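Home | Setup | Recording | Troubleshooting | Parts
Kirkik Hand-Guided Teaching Kit: User Guide
By Mirjana Omerović, March
Last updated: March

Section 4. Recording a Task by Hand

Section 3 left you with two charged grippers, a paired head camera and a Pathirana base station that has stopped beeping. If it is still beeping, go back to Section 3. The beeping doesn't get more interesting.

In this section you will hold the grippers yourself and do the job you want the robot to learn. The robot is not in the room. It will get your recordings later, through Idia, and copy whatever you did, including the part where you stopped to scratch your nose with a gripper.

4.1 Before you start

1. Pick one task. "Spread the sheet" is a task. "Tidy the bedroom" is a lifestyle, and the trainer will reject it.

2. Write the task name in the session sheet exactly as it appears in the Idia task list, capitals and all. We once received recordings of the same towel fold under nine spellings.

3. Choose a work surface you can reach across without leaning on it. Beds are fine. Sofas are fine if you are patient.

4. Move anything fragile out of arm's reach. With the grippers on, your reach is longer than you think it is, and your elbows have not been informed.

5. Take off rings, bracelets and loose scarves.

CAUTION: The jaws close with real force. Keep hair, cords, pets and the fingers of curious coworkers away from the pads.

4.2 Putting on the head camera

1. Loosen the rear strap, set the band level across your forehead and tighten until it stays put when you nod.

2. Look down at the surface as you normally would when working. Check the preview on the base station. Both grippers should appear when your hands are at a comfortable working height.

3. If you see mostly ceiling, tilt the camera down one notch. If you see mostly your own shirt, tilt it back up.

Note: Work the way you ordinarily look at things. People who know they're being recorded tend to hold their heads like they're balancing a book. It makes for sore necks and poor data.

4.3 Holding the grippers

1. Take one gripper in each hand by the handle. The label on the side gives the left or right code. Swapping them is the most popular mistake in this guide, and it ruins the whole session quietly.

2. Wait for a steady green light. A blinking light means the gripper is still looking for the base station.

3. Squeeze the trigger fully, then let go fully. Do this 4 times with each hand. The base station uses these squeezes to learn the range of your grip.

4. Move both grippers slowly from side to side in front of you. The tracking bar on the preview should stay full the whole time.

5. Rest your arms. You'll want them.

4.4 Recording

1. Stand in your starting position with both grippers over the work surface.

2. Say "start" or tap the foot switch. The foot switch is more reliable. The voice command was trained on cheerful people.

3. Hold still for a slow count of two.

4. Do the task at a calm, even speed. Open the jaws before you get to the cloth, close them on it, and let the fabric settle before you pull.

5. If you drop something, pick it up and carry on. Recoveries are useful. Swearing is removed from the audio automatically, or so Idia tells us.

6. When you are finished, bring both grippers back over the surface, hold still again, and say "stop."

7. Put the scene into a different starting state before the next take. Rumple it, turn it, throw it down another way. A robot that has only seen one tidy crease will be lost when it meets a second.

Each take can run up to 65 seconds. Longer ones get split, usually in the middle of the only part you did well.

Your hands don't have to match. One gripper may be wide open and waiting while the other is closed, and that is normal for two-handed cloth work. 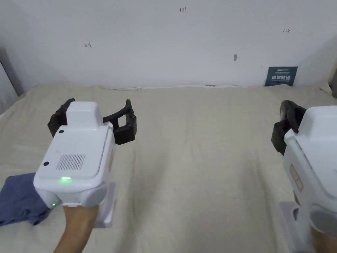

4.5 Checking your takes

1. Open the session in the viewer and play every take at double speed.

2. Delete any take in which a gripper leaves the view for more than a moment, or in which someone else's hands join in to help.

3. Keep the clumsy ones as long as the task gets done. The Flalora bedding set holds 2,437 takes, of which 1,724 passed review, and plenty of those would embarrass a hotel.

4. Mark each take "done," "partly done" or "not done." Please be truthful. The robot has no way of knowing you were being generous.

5. Press Upload and leave the base station plugged in until the bar is full.

4.6 If something goes wrong

Tracking bar drops when you reach forward: your sleeve is covering the gripper. Roll it up.

Jaws open late: repeat the squeezes in 4.3, step 3, and this time let go all the way.

Preview is frozen: turn the head camera off and on. Yes, that is the procedure. We looked for a more dignified one.

Arms are shaking: stop and take a break. Tired takes look tired, and the robot will learn the wobble along with the rest.

Section 5 covers the same task by remote control, for which you may sit down.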